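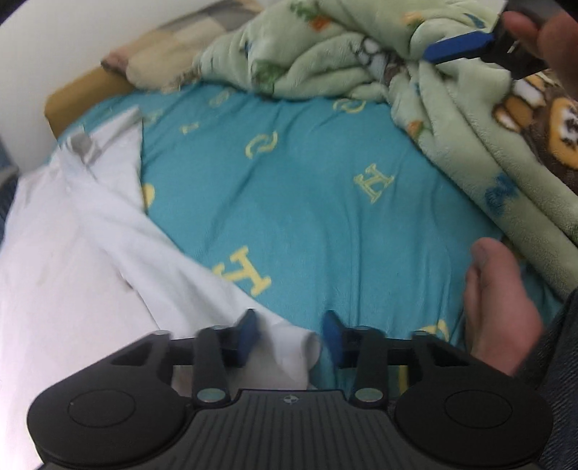 Chapter 4
Setting Personal Goals

Learning objectives

After reading this chapter, you should be able to:
explain the difference between a value and a goal
write a goal in terms that can be checked
identify common reasons why goals are dropped
prepare a weekly review sheet

Key terms: value, goal, target date, review, setback

4.1 Introduction

Chapter 3 asked you to list the values that guide your choices at home, at work, and in your community. Values of this kind tend to be stable. A person who values learning at 18 will often value it at 67, although the way it is expressed may change a great deal. Goals are shorter in life. They are set, met or missed, and replaced.

A goal is a result that a person intends to reach by a stated time. The statement "I want to be a better reader" expresses a value. "I will finish one library book by the end of July" expresses a goal, and at the end of the month the reader can say whether it was met. Many people move between the two without noticing, and then judge themselves against a standard that was never set down.

4.2 A case: Naima Zaki

Naima Zaki worked as a billing clerk in the town of Wastley. She had wanted for several years to return to school, and she described this to friends as her plan. When she enrolled in an evening course on personal planning at the Plestness Adult Learning Center, her instructor asked her to write the plan on a single page. She found that she could fill only two lines.

Over the following weeks she divided the plan into smaller parts. The first was to save $1,000 toward tuition. The second was to speak with an adviser – a step she had put off more than once. By the time of her first review she had saved $435 and had met with the adviser. She had also missed her target date for the savings. Her instructor asked her to set a new date and to record what had caused the delay, which in her case was a car repair.

We will return to her review sheet in Section 4.5. For the present, note that the missed date did not end the plan. A setback was written down and the next step was adjusted.

4.3 Values and goals compared

Matei, whose model of personal planning was introduced in Chapter 2, places values and goals on separate levels. A single value may support several goals at once, and these may compete for the same hours or the same money. When this occurs, the planner must decide which goal comes first and for how long.

Before you continue

Choose one value from the list you made in Chapter 3. Write one goal that follows from it and give the goal a target date. Keep the page with you, as you will need it for the exercise at the end of Section 4.4.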